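Voyle laundry cell – setup and care notes

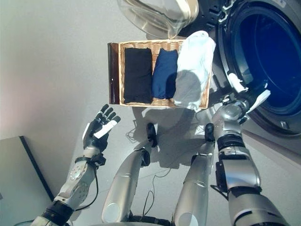
Head camera view: basket on the floor, right hand at the drum opening.

This folder holds 214 episodes from the Voyle cell at Hastness. Please read these notes before you use the data or start the cell again.

Setup
Open the washer door fully before the robot takes its position. The basket stands on the floor next to the machine, below the open door. Black, navy and white garments were used, because the gasket is dark and we wanted different contrasts.

Before each session
– Check the wrist cable on the left arm. It hangs a little free, and must not reach the door latch.
– Wipe the finger pads with a dry cloth.
– Run the Rernar hand test, 15 open and close cycles per hand.

Service
After every 200 episodes we tighten the wrist screws and make the head camera calibration again. In April the left thumb was replaced – episodes before this change are in the subfolder old_thumb.

Known problems
In 9 episodes the time stamps of the right arm are late. They are listed in bad_sync.txt.

Maintained by Kavside.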